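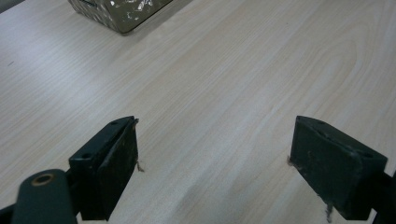 Ploltell says the quote is good through the end of the month and not a day longer, and that if we want the finger pads bundled in at the same price we should say so now, on the same order, instead of coming back for them in the summer like we did last time. Fair enough. I wrote back that we would have an answer for them this week, which means I have to have an answer, so I'm sitting down with a cup of tea to get the whole thing on paper.

Notebook, March, a little after 4 in the afternoon. Equipment planning for the tabletop work, second try. The first try is a few pages back and you can skip it, I had the shipping wrong and I'd counted the spare cables in both columns.

What we have left in the line for hardware is $3562. I checked it against the ledger this morning and then again after lunch (the number did not improve). Everything below has to fit inside that, with a bit kept back for the kind of thing that always comes up, a connector that gets stepped on or a tripod foot that goes missing.

Finger pads first, as that's the part I feel strongest about. The fingers themselves are holding up beautifully and I wouldn't touch them. The pads are another matter. They're scuffed and dusty-looking on the gripping face, and there are frayed fibers coming out along the edges, with one long strand hanging down on the right-hand finger. I don't know yet if any of that makes a difference to how well they hold a thing. My guess is that smooth plastic is where we'd notice, but it's a guess, and I would like to put a fresh set on one gripper and leave the other alone for a few sessions before I go telling anybody we have a problem. Either way we need pads in the drawer, and at the moment the drawer has none.

Ploltell sells them in packs of 7 pairs, an odd number that I have asked about and never gotten a straight reply on. One pack is $29, which is nothing next to the rest of this list, so I'm inclined to get several and quit worrying. Somebody please remind me to ask whether the screws come with them. Last time they did not, and we spent most of an afternoon going through the screw jar.

Second, the question of a third gripper. I go back and forth on this one. With both hands in use there is no slack at all: if one of them goes down, we're doing one-handed tasks until it comes back, and half of the tasks on our sheet aren't one-handed tasks. Holding the tray with the left while the right goes for the bottle, for instance, you simply can't do with a single unit, unless you wedge the tray against something, and then it's a different task and I'd have to write it up as one. A whole spare from Ploltell would eat more than half of the money. The other way to go is a kit of spare parts (jaws, mounting brackets, cable) and the patience to swap them ourselves. I think we have the patience. I'm less sure we have the bench space, and I know for certain that we don't have the tiny hex key.

Triteo makes a compatible set of jaws for a good deal less, and I had their data sheet open next to Ploltell's for a long while this afternoon. The hole spacing looks right on paper. The weight isn't listed, and weight is the thing people complain about at the end of a long session, so I've written to ask. I'd be happy to try one set, put it on the left, and get everybody's opinion before we commit to more. If you've used the Triteo jaws somewhere else, please write what you thought in the margin here, good or bad. I'd much rather read it in pencil now than hear it after the box is open.

Third is cable. I want longer ones, and I want something to hold them back from the hand. Right now there's a loop of it coming down past the wrist on the right side, and I find myself steering around it when I ought to be thinking about the bottle.
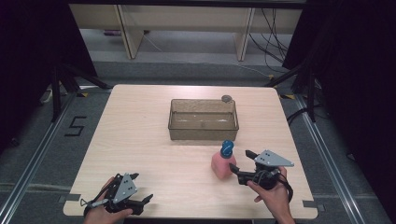 A couple of soft straps would do it, the kind that close on themselves, and we may well have some already in the Papadopoulos cabinet down the hall. I'll look there before I buy any. (If you borrow from that cabinet please sign the sheet on the door, we're guests.)

Fourth, objects. This always gets forgotten in the budget, and then we end up bringing things from home, which is charming but makes it hard to buy a second one when the first one cracks. I'd like a small sum set aside for plain household stuff bought in pairs: trays, bottles with different caps, a few shiny containers and a few dull ones. The shiny ones are more useful than I expected when we started, and I'd like to have more of them in different shapes. Buy 2 of everything, keep one in the closet, write the store on the bottom. I will happily do the shopping. It's my favorite part of the job, if I'm allowed to have one.

Fifth, and I'm only putting it here so that it's written down somewhere, the table. I like our table. It's a good height, the corners are rounded so nobody bruises a hip, and the pale top makes small things easy to find. But we've only ever worked on light wood, and I keep thinking we ought to have a second surface, something dark, even if it's just a board that we lay on top. Illov had darker tabletops in their catalog last time I looked, sold separately from the legs. I'd put this off until the next round unless the pads come in cheaper than I think. A piece of painted board from the shop might get us most of the way there for the price of the paint, and then we could see if we care.

So, in the order I would spend it: pads, spare parts, one set of the Triteo jaws to try, straps if the cabinet has none, longer cables, then objects with whatever is left after I hold some back. The whole spare gripper waits. I know a few of you wanted it, and I did too, and if somebody can make a case that the parts kit is a false economy I'll listen, just do it before the quote runs out. The thing I can't work out from here is how long a swap takes when you haven't done one before. If it's an hour, fine. If it's a day and a lot of bad language, then the third unit starts to look pretty reasonable.

Still to do: write Ploltell about the screws and ask if they'd split a pack. Wait on Triteo for the weight. Look in the cabinet. Measure the cable run from the table to the wall properly, with a tape measure, and put the figure on the inside cover where we can all find it. Order the hex key, and maybe a second hex key.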